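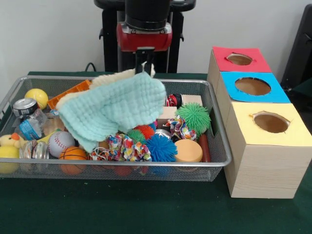

Angelica Lumbao wrote in to say a rule that doesn't fit on one side of paper won't get read, and I agree with her, mostly.

Home News Opinion Archive
30 September 2020 | Jayson Agbayani
4 min read

Our sorting rules at Gillov run to 12 pages. Too many. Half of it is definitions. What is a toy, what is a container. Meanwhile nothing on what the arm does when a cloth lies over everything else, and a cloth always lies over something. Soft things first, I'd say. Write that down and teh rest gets simpler.

Second gripe: one basket of mixed stuff, balls and cloth and a rubber duck, tells you more than six tidy ones. Storgate's draft from March wants every item spaced out. Why? Whose house looks like that.

And say which hole a thing goes in before the run. Not after. Scoring afterwards is just being kind to yourself.

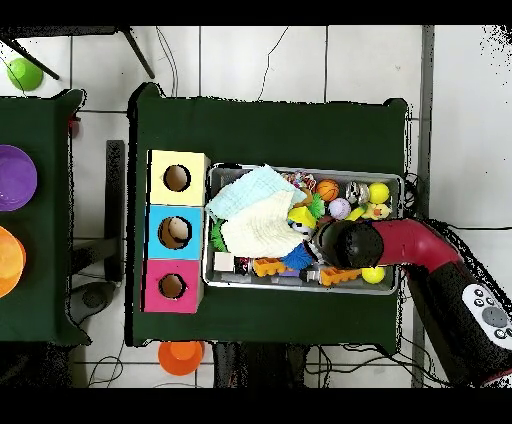
What I'd keep

The stop rule. The bit on logging misses, every one, even the dull ones. Bin the definitons.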